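The organ at Ladbridge, at last

Aug 2, 2023

I have been meaning to go to Ladbridge since April, and I finally went! If you like small museums, old keyboards or just being indoors on a wet afternoon, please put it on your list. The museum is in the house where the organ builder Wendt lived and worked, on the steep bit of Stotach Lane, and you could walk past it twice without noticing. I did.

You ring the bell, pay your money at a hatch, and then you are more or less left alone with the instruments. There are 32 on show, mostly chamber organs and harpsichords, plus a clavichord so quiet that I had to hold my breath to hear it. You are allowed to play two of them. I managed half a hymn and most of a minuet before my nerve went, but oh, the sound — woody and a bit breathy, with a little chuff at the start of each note that you never get on a recording.

The big treat is the workshop upstairs. Wendt's account books are laid out in cases, and somebody with lovely handwriting has copied out the best entries on cards. One customer sent an organ back because it "frightened the dog". Another took 200 letters to agree on a case design, and then paid late. I could have read them all day.

I stayed for the afternoon recital, which was the Pindach suite I bored you all with last winter. I had only ever heard it on a modern piano, where the slow movement can drag terribly. On Wendt's own harpsichord it fairly skips along! The room seats 89 and was half full, so there was space to put my coat down. The last dance was taken so fast that the whole row in front of me started to grin.

Practical things: the stairs are narrow, the tea is good, and the last bus leaves before you want it to. I'd go early and take the walk down by the river first. The shop has sheet music in plain covers, and I came home with two volumes I can't play yet. 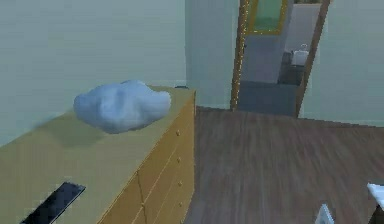
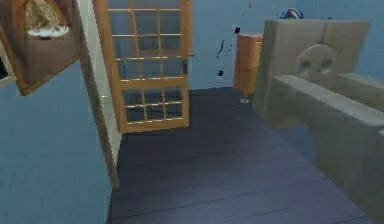
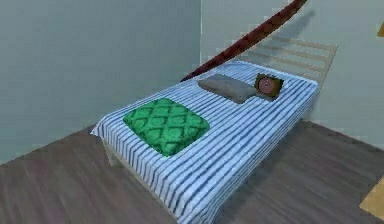
I've had the minuet going round my head ever since, so I have dug out my old practice book and I'm doing twenty minutes before breakfast. The ornaments are a mess — far too many trills, all of them late — but the left hand is coming along. If anyone knows a decent fingering for the second half, do leave it in the comments. The autumn recitals at Ladbridge go on sale soon and I'm already looking up buses.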